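Working in Smaller Teams: Your Questions

4 min read

Since January the company has been moving from departments of 80 to teams you could feed with two trays of sandwiches. The questions below all reached us by email, apart from two that were shouted across the canteen.

Do I still have a manager?

Yes. Your manager looks after your pay, leave and general wellbeing, as before. What you work on this week is settled by the team. If the two disagree, bring them both to Chanida Nuchit, who has a small room and a great deal of patience.

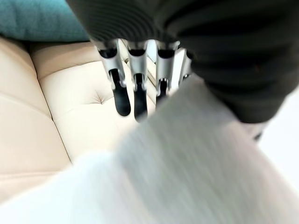

Organisation & Ways of Working, Gruswood

Is this the same thing we did with Jovix?

No. Jovix was a reporting tool, and some of you are still getting its reminders. Please ignore them. We have asked for them to stop and received a reminder about our request.

Who can approve spending?

Any team can spend up to £200 without asking. Between £200 and £2,000 you need one signature from outside the team. Over that, it goes to Sunil Kodikara on the usual form, and the usual form still wants a cost centre.

How long does a team last?

As long as the work does. We review each one every quarter, and a team may close itself early if it has finished. One has done this so far. Its members were so surprised to be allowed that they booked a meeting to check.

Can I be in two teams?

You can, though we'd rather you weren't. Three is out of the question, whatever Pichit Ruangrit told you when he was in four.
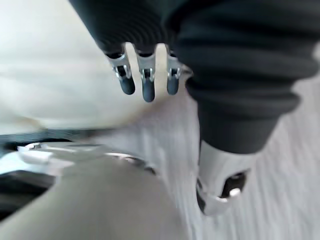
Silver joints, dark fingertips.

What happened to the org chart?

The old one had 81 boxes, five of them belonging to people who had left. The new one is a list of teams on the intranet, under Suwannarat, the name of the meeting room where it was first drawn up. We know this isn't helpful. A better label is coming.

Do we have to stand up in the morning meeting?

Sit if you like. The rule is fifteen minutes – standing was only ever a way of getting there.

What if my team can't agree?

Try it one way for a fortnight, write down what you expected, then look again. If you are still stuck, Ching-wen Yuen runs a drop-in on Tuesdays after lunch. Bring the actual decision you need made, please, and leave the history of it upstairs.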